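Gripper grabs the tea bag tag, but the strings are one big knot. How do I get one bag at a time?

Posted in Home Builds > Arms and Grippers

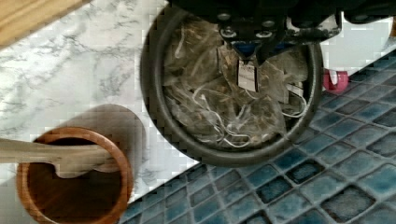
Wrist camera view, tag in the fingers, strings everywhere

Siiri Lappalainen
Hi all! I've been building a kitchen arm at home since August and I'm having way too much fun with it. The arm is called Sirko, and its current job is picking used tea bags out of a pot on the counter and dropping them somewhere else, one by one. They're the pyramid mesh kind with a string and a white paper tag.

Finding the tag is the part I expected to be hard, and it's going great! White paper against a dark pot is easy for the camera, and I trained a little detector on 2000 crops I labeled myself over a lot of evenings (with a lot of tea). The fingers close on the tag nicely too.

The trouble starts when it lifts. The strings loop through each other, so I get one bag, or a clump, or the tag tears off and Sirko proudly carries away a bit of paper. I've tried lifting slower and it helps a little. My wrist has no force sensor, but I can read motor current on all the joints and on the gripper.

Should I be going for the bag itself and ignoring the tag? Or is there a smarter way to pull? I'd love to keep the tag grab if I can because it looks so good when it works.

Miroslava Hordiienko
Oh, I love this project. I fought the same thing with yarn scraps on my own arm (Ranerar, lives in our shared workshop) so here is what worked for me.

Keep the tag grab, but only use it as a first move. Lift 4 cm, stop, and look again. At that point the string is tight and you can follow it down to see which bag it belongs to. If a second bag is coming up with it, lower back down, shift sideways a bit and lift again. Going up and down a few times loosens a tangle far better than one long pull. I do a small circle at the top as well, which looks silly and works really well.

For the clumps, watch the current on your shoulder joint. Run a bunch of lifts with a single bag and write down the reading, then do the same with two. Mine was noisy until I waited for the arm to settle before reading it, so put a short pause in there. If the number is too high, put it back and try another tag.

Torn tags are mostly grip angle, I think. If your fingers pinch the corner, all the pull goes through one spot. Turn the wrist so the fingers cover the place where the string joins the paper. And soft pads! I cut mine from an old bike tube.

One more thing, wet bags weigh a lot more than dry ones, so do your test lifts with bags in the same state every time or the readings won't mean anything.

Silham
just dump the pot out flat on a tray first, tangle gets way easier to see. or buy the ones with no strings

Siiri Lappalainen
Miroslava, thank you!! I put in the stop-and-look step tonight and got 9 single bags before the first clump, my best run by far. The circle move is staying, my kids think Sirko is dancing. I haven't done the current readings yet, the shoulder joint is jumpy even when it's holding still, so I may have to average over a longer pause.

Silham, the tray would work, but then I'd need to teach it to tip the pot, and that's a whole other winter. Loose bags are on the list for version 2 though.

Miroslava Hordiienko
Nice run! For the jumpy shoulder, try taking the reading with the elbow tucked in closer to the base. Mine calmed down a lot. Post a clip of the dance when you get a chance.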